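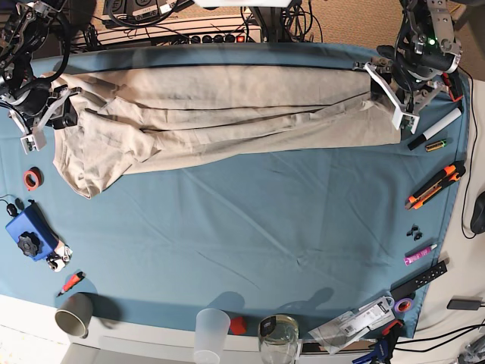
Page last changed on a Sunday in July, 09:29. By the Drakbridge Encyclopaedia textiles desk

Home Contents Clothing Fabrics Places Index

Trousers

Trousers are a garment worn from the waist to the ankles, covering each leg separately. Beige cotton trousers became common as everyday dress in the last century, having first been worn as work and service clothing.

Manufacture in Drakbridge

The town of Drakbridge was a centre of the trade for several generations. The largest maker, Juleck, employed 317 people at its Mill Lane works and produced 2,000 pairs a week. A smaller firm, Laitinen, specialised in heavier cloth for farm use. Both bought their cotton from the weaving sheds at Prandus, further down the valley.

Cut and construction

A pair is normally made from four main panels, two front and two back, joined at the inner and outer leg. The waistband is added last. Pleats were usual in older patterns, while flat fronts are now more widely sold.

Care

Cotton trousers crease easily. They are generally held by the waist and hems, pulled straight and folded along the leg seams before pressing.

See also: Breeches, Overalls, Waistband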